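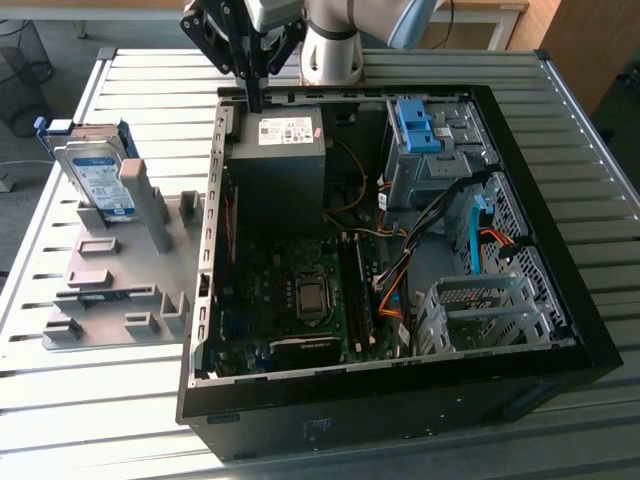

I finally got over to the Trisunden open day, after missing it two years running, and I'm so glad I made the drive. They take old desktop PCs apart for parts and they've been trying out grippers for the job, so for one afternoon they let people like me wander between the benches and ask too many questions.

My guide was Osamu Tanabe, who runs the disassembly bench and clearly hadn't had lunch. The computers lie on their sides on a slatted metal table with the side panel off, and the arm works from overhead. They were comparing 2 grippers on the same arm: the Sulov, a plain two-finger one, and the Starnus, which has softer, wider pads. I'd have bet on the Starnus. Everything about it looks kinder to a hard drive!

Well, no. The wide pads are lovely on a bare drive sitting out in the open, but inside a case there's so little room next to the drive cage, and the cables go everywhere. On the first run I watched, the Starnus caught a SATA cable and dragged it along with the drive (Osamu hit stop very calmly, I did not feel calm). The skinny fingers got in and out with the cable left alone. They do slip more, though. He showed me the log from the last round of tests: out of 637 pulls, the Sulov had dropped or lost its grip on 3, and the Starnus had none of those but a whole column of snags.

My favorite thing was the parts holder, a gray 3D-printed block with slots where the drives stand upright. The first version had tighter slots and the arm kept jamming drives on the way in, especially ones still wearing their plastic bracket. Looser slots, problem mostly gone. I spent longer looking at that block than at the arm, and I took notes for my own garage bench.

Power supplies are still done by hand. Two fingers on a big smooth box is asking a lot, and Osamu wants to try a suction cup next — there's one on order from Lewis, due in July. I asked about the camera too and got a long answer about glare off shiny metal that I only half followed.

Parking is around the back, the coffee was good, and they had me sign up for the next one before I left. Bring a sweater, the shop floor is freezing.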